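Brakbridge Open Workshop
Small Robots, Shared Tables
Handout 5: Bench rules for two-arm work

Read this before your first practical. It replaces last year's handout, which was nine pages long and was mostly used for levelling a wobbly stool.

Why have rules for arms this small

Desktop arms are not covered very well by anybody's idea of common sense. People who would never lean into a factory cell will put their face next to a desktop arm to see whether a screw is tight. The arms on this course won't break a bone. They will pinch a finger, catch a sleeve, pull a laptop off a table by its own lead and, given the chance, pull each other to bits. The last of these is by far the most common and takes longest to repair.

The formal standards for industrial robots were written with heavier machinery in mind, and you will meet them in the second half of the course. For now we borrow the general ideas: know the reach, fix the base, keep people out of the way while it moves, and have a means of stopping it that does not depend on somebody remembering a keyboard shortcut.

Reach

Every arm has a working area, and it is bigger than you think, because you will picture the arm folded up and the arm will not always be folded up. Before powering anything, move each arm by hand to full stretch in all directions and mark the limit on the table with tape. Where two arms share a table, the areas will usually overlap. Mark the overlap as well. This is called the shared zone, and only one arm may be in it at a time unless your task sheet says otherwise.

Reset your tape if you move a base. Old tape is worse than none.

Fixing down

An arm held down by its own weight is a falling object that has not started yet. Clamp it or bolt it. With clamps, tighten, wait a few minutes, then tighten again. Push the upper arm sideways with one finger, and if the base shifts, you haven't finished.

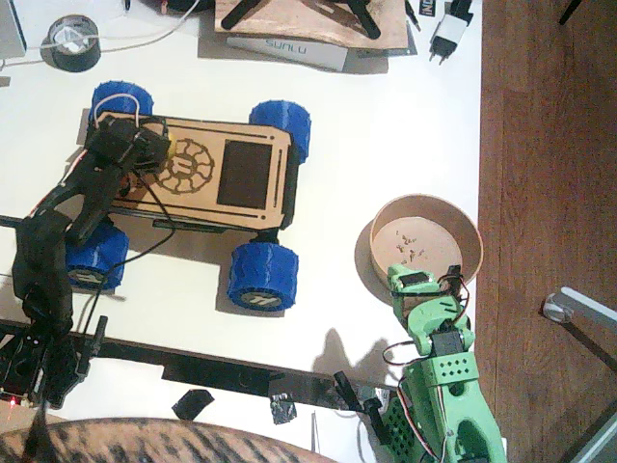

Fig. 1. Two arms, one table. Black arm over the rover, green arm at the bowl.

Look at Fig. 1 with the next two sections in mind. The black arm is bolted and the green one is clamped to the table edge, and either is acceptable. The grippers are at separate jobs, one over the plywood deck of the rover and the other by the rim of the bowl. So far, so good. Now look for the cables.

Cables

A cable trailing across a workpiece will sooner or later become part of the workpiece. In Fig. 1 a black one runs over the rover's top plate and down towards a front or rear wheel, depending on which way you think the rover is facing. Ask yourself what would happen if the wheel turned, then what would happen if the arm lifted.

Rules for cables:
- Arm cables follow the arm and are tied at each joint, with enough slack for full bend.
- Nothing crosses the shared zone at table height.
- Loops standing up from a workpiece are held down before a gripper goes near them. A gripper can't tell a loop from a handle.
- Mains adapters not in use go back in the drawer. Prongs upwards on a worktop is a good way to find them with your elbow.

Loose things

Keep on the table what the task needs. Tape rolls, spare parts and boxes always creep in along the far edge, and everyone believes the far edge does not count. It counts if an arm can reach it. Laptops go outside the tape line, lid hinge facing away from the arms. Small pieces belong in something with a rim, as in Fig. 1, and if you use a round bowl, stick it down. The Claltis project group did not stick theirs down, and we were finding washers until March.

Scraps of used tape come off the table at the end of the session. They pick up grit and then they pick up your workpiece.

Stopping

Each table has one stop switch, and it cuts power to both arms. Two switches were tried and people pressed the wrong one. Remember that an arm without power drops. Know what is underneath it. If that is your hand, you were breaking a different rule already.

Press first and discuss afterwards. You will not lose marks for a needless stop.

Chairs and clothes

Chairs on castors stay pushed back while the arms are live. Sit if you like, but with your lap clear of the table edge and nothing dangling. Lanyards come off. Sleeves go up.

Before power on

1. Bases tested with one finger.
2. Tape line current.
3. Cables tied, none in the shared zone.
4. Stop switch pressed once and seen to work.
5. Say "live" out loud and wait for your partner to say it back.

Number five feels silly for about 2 sessions and then you stop noticing.

For next time

Bring a sketch of your own table with both reach lines and the shared zone marked. Teams on the Fidport task should also bring their cable plan. Pencil is fine. Sketches go in the tray by the door of room 317.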